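3. Bench Setup and Recording

3.1 Workspace

The arm was set up in the shared workshop at Suksawat, on a white table pushed up to a paneled wall. Members book the table by the evening, so everything had to be put together and taken down within one session. The build uses an off-the-shelf arm, a two-finger gripper and two cameras. One camera is fixed and looks at the table. The second, which we call Hava, is small and rides near the gripper. Duangkaew made the mount for it in November, after an earlier version flexed under load.

The task is to put fruit and vegetables into a bowl. We chose produce over printed blocks for its uneven shapes and shiny skins, which gave our first depth estimates trouble. Figure 2 shows the table from the fixed camera with the bowl still empty.

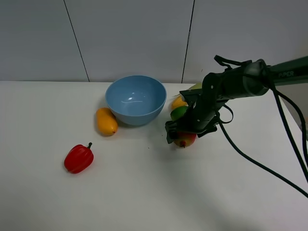 Figure 2. Fixed-camera view of the workspace. The gripper is over the fruit to the right of the bowl; a mango and a red bell pepper lie to the left.

Cables run outside the arm. We tried clipping them along the links, but the clips limited wrist rotation, so they were left to hang with enough slack for the full reach.

3.2 Recording

Two operators, Azevedo and Kamolrat, took turns driving the arm. Each was given 10 practice runs before any were kept. Items were laid out again by hand between runs, with no fixed pattern. Both camera streams and the joint positions were written to disk by Clukero, our logging script, and lined up afterward by time stamp.

We recorded 2,308 runs and kept 2,131. The rest were dropped for missing joint data or a stalled stream.
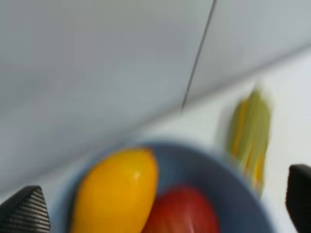
Motion blur was left in the training set. An early filter removed any wrist view below a sharpness limit, and it threw out most of the fast travel between pick and release. A policy trained on the filtered set moved slowly and tended to stop short of the bowl. With the blurred views put back, it kept a steadier speed, though it still had trouble when the bowl sat low in the wrist view and its near rim was out of sight.

No color correction was applied to either stream. The workshop lights stayed on throughout, including for runs made in the afternoon.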